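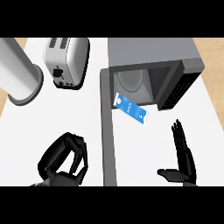 Home | Reviews | Reports | Authors | Contact

A Morning at the Kastside Book Fair

August 9, 2021
By Fung-ping Tsao

I paid 11 dollars to get into Kastside, which calls itself a science fiction book fair. By my count it had 43 tables, and 20 of them sold books. The rest was dice, tea towels and a man tuning a theremin.

The draw this year was Kesitus, the first-contact trilogy that Morin has been pushing since June. Morin had the big corner by the entrance and a banner reading "The Last Word on First Contact." I've read the first volume. A signal arrives, a linguist with a dead husband is flown somewhere cold, and the aliens talk in riddles for 300 pages. I asked the young woman at the stand what the second one does differently. She said the stakes were higher. I asked whose. She gave me a bookmark.

The panel on generation ships started late and drew a decent crowd. Three writers agreed that the middle generations are the interesting ones, then talked only about launch and landing. Somebody in the back asked why these ships never have a working school, and that was the best question of the day. It got a joke for an answer.

I had better luck at Tokmont, a small press with one folding table and no banner. They reprint paperback novels that went out of print before I could drive. The covers are ugly and the glue looks doubtful, but I bought a short one about a lighthouse on a tidally locked planet and read 65 pages of it over a bad sandwich. The prose is stiff. The planet is wonderful, and the author seems to have worked out where the wind would go.

The organizers say next year will be bigger. I'd take the same size with more books in it. Parking was free, and the last shuttle leaves before the evening readings end, so plan for that if you go.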